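Endberg House Linen Gallery: Waffle Towels

The Linen Gallery presents household textiles in everyday use at Endberg House and its partner residences. It is maintained by the Household Services Office and is open to residents, staff and visitors to the site. The present page concerns the waffle towel, the most widely issued article in the house.

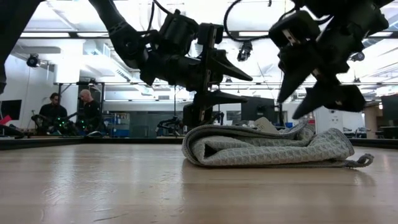 Irena Grabowska writes that she was taught to fold a waffle towel in thirds lengthwise before folding it across, and asks whether the house standard still allows this. She adds that the thirds fold suits a narrow shelf and keeps the side hems out of sight, but that it takes a larger table than most laundry rooms provide.

Waffle towel, light gray, folded on a pale wood tabletop. The hanging loop lies at one end, and the label stands up from the top of the stack near the middle.

The Office replies that the thirds fold remains acceptable in all residences. The standard asks only that towels on one shelf be folded the same way.

About the Weave

A waffle weave, sometimes called a honeycomb weave, is made up of small raised squares with a hollow at the center of each. The ridges are formed by threads that pass over several others before going down again into the cloth. The fabric has two usable faces, and in most towels there is little to tell them apart except the turn of the hem.

The weave is valued in shared housing for its light weight. A waffle towel takes up less room in a closet than a terry towel of the same size, and it dries well on a hook. It has a looser hand than terry and does not hold a sharp crease. Layers tend to spring apart at the fold, particularly in newer towels, and a stack of them will always look rounder at the front than a stack of flat linen. Staff are asked not to press the folds with an iron.

New waffle towels shrink more than other towels in the first few washes. The squares draw together and the cloth becomes thicker. The Office washes every new towel before it is issued, and measurements given in the house inventory are those taken after washing.

The Towels at Endberg House

Waffle towels were introduced in the guest rooms first and were extended to the resident floors the following November. The inventory now lists more than 300 in circulation between Endberg House and the Olatunji Residence. They are supplied in two sizes, bath and hand. Kitchen cloths in the same weave are listed separately and are not to be sent up with the bath linen.

The bath towel carries a loop. Residents had asked for this over a long period, as the bathrooms on the upper floors have hooks in place of rails. Loops are sewn into the hem and should be inspected at each folding. A loop that has come away at one side is mended in the sewing room on the ground floor. The towel should be set in the mending basket with the loop uppermost, and a note is not required.

Labels are left in place. Several residents have asked that they be removed, and the matter was considered when the present stock was purchased. The label carries the washing instructions and helps staff sort the two sizes at a glance. A resident who finds the label uncomfortable may request an unlabeled towel at the linen window.

House Standard for Folding

The following guidance was prepared by Roland Ackroyd for the use of laundry staff and was last revised on 19 April 2021. It applies to bath towels in the waffle weave.

Clear the table and wipe it down. Lay the towel out at full length with the loop to the right. Smooth the cloth from the center toward the hems using the flat of the hand. Waffle cloth can be pulled out of square by tugging at the corners, and a towel that has been washed many times may already be slightly longer on one side. Bring the longer side in first.

Fold the towel in half lengthwise. Fold it across, and then across once more. The folded edge should face the front of the shelf and the hems should lie at the back. Leave the loop free at the side. It should not be tucked between the layers, where it leaves a lump that shows through the stack.

Where the thirds fold is used, bring in the far side and then the near side, and finish with the same two folds across.

Towels that come out of the dryer twisted should be shaken out by the hem. Those that remain damp at the loop or along the seams are to be hung in the drying room and folded later in the shift. No towel is to be shelved damp.

Shelving and Storage

Closet shelves at Endberg House are 18 inches deep. Those at the Olatunji Residence are 22 inches deep and will take the towel in the thirds fold with the long side facing out. Stacks should not be pushed against the back wall of the closet. Newly laundered towels go to the bottom of the stack, and towels for issue are taken from the top.

The two sizes are kept on separate shelves. Hand towels may be rolled for the guest rooms, where they are placed in the tray by the basin. Bath towels are not rolled. The roll loosens on the cart and has to be done again upstairs, a point raised by floor staff in each of the last reviews.

Gray and white towels are stored together, although they are washed apart. The gray stock was chosen for the resident floors. It has faded evenly so far, and replacements are added by the shelf so that towels of one age remain together.

Washing

Waffle towels are washed warm and dried on a low setting. Fabric softener is not used on any bath linen. Machines should be loaded loosely enough for the cloth to move, and zippered items are kept out of the towel load entirely, as a zipper will catch the raised threads and draw them into long pulls. A pulled thread may be worked back into the cloth with a blunt needle. It should never be cut.

The drying cycle is set at 60 minutes. Residents who use the self-service machines in the basement may prefer to stop the cycle early and finish the towel on a rack. Racks are available from the linen window and are to be returned the same day.

Worn Towels

A towel is withdrawn when the hem has frayed beyond mending or the cloth has thinned enough to show the hand through it. Withdrawn bath towels are cut down into cleaning cloths by the sewing room. The loops and labels are removed at that stage. Pieces too small for cloths are sent with the textile recycling from the Eltine building.

Further Notes from Readers

A resident of the third floor asks whether the hand towels could also be supplied with loops. The Office has requested sample towels from Sumosness Linens and will place them in the third floor bathrooms for trial. Comments may be left in the book at the linen window.

Another reader inquires about purchasing a towel on moving out. House linen is not sold. The Office can provide the supplier's name and the size of the towel as listed in the inventory.

Questions about the Linen Gallery may be addressed to the Household Services Office, Endberg House. Previous pages in the gallery cover table napkins, flat sheets and the wool blankets used in the reading room. The next page will cover pillowcases.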